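3.2 Loan moves and playing time

The club records cover 60 loan moves of players under 22, all of them between Bikthorpe and its two partner clubs, Molto and Slanina. For each player we took the minutes played in the season before the loan and in the loan season. A player who passed 2,000 minutes was counted as a regular starter.
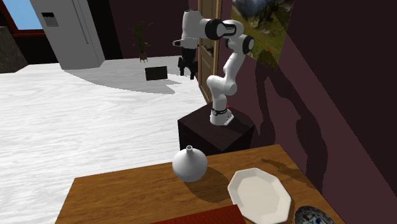 Figure 2. Simulated arm on its pedestal.

Late loans, agreed in the last days of the summer window, gave fewer minutes than early ones — this difference stayed after we controlled for age and position. Goalkeepers were left out of the model, as their minutes follow another pattern.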